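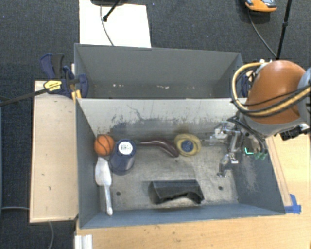
*Metal bin, scratched up, small orange ball at the back.*

**Whiteley**

Ruth had until 2. The house sale closed at 5 and the man from Skatari wanted the keys before that, no exceptions, he'd said it on the phone like she was slow.

So. Kitchen first. Then the back bedroom. Then her mother's desk, which she'd been walking past since August.

"Just tip it all in a bag," Cadi said from the hall. Cadi Gwynne, next door, shoes off, already holding the bag.

"I will."

"You said that at breakfast."

Top drawer -- rubber bands, a dead watch, bus tickets from Whiteley, where as far as Ruth knew Pauline Kettle had never set foot. Ruth looked at the tickets. Put them down. Picked them up agian.

All returns. All the same fare.

Second drawer. Stuck. She got a butter knife under the lip and leaned on it and the whole front came off in her hand.

Letters. No, not letters. Receipts, handwritten, a neat slanting hand. *Received from P. Kettle, $700, with thanks. S. Marsden.* Then another one. Then another.

"Who's S. Marsden?"

Cadi didn't answer right off. The bag rustled.

"Cadi."

"Sandra. She had the boat shop. Out at Whiteley, by the ramp."

"Mom hated boats."

"She hated your dad's boat."

Ruth sat down on the floor. The carpet smelled of dust and the lavender stuff. Clock said ten after one. At the bottom of the drawer was a key on a cork float, and written on the cork in ballpoint, *Forel*, and under that, 273.

"It's a slip number," Cadi said. She'd come in now, she was standing by the window not looking at anything. "She took me out once. I was sick the whole way. She sang."

"She sang?"

"Loud. Terrible."

A truck pulled up outside. Early, of course he was early. Ruth heard the door, heard boots on the gravel, heard Reece Wragg from Skatari calling hello through the mail slot with his clipboard voice.

"Tell him I need an hour."

"He won't like it."

"How far's Whiteley?"

Cadi thought. "Twenty minutes if you don't stop for gas."

Ruth put the cork in her coat pocket. House keys on the desk, next to the butter knife. The drawer front she just left where it was, and she went out the back way, past the bins, with her laces undone.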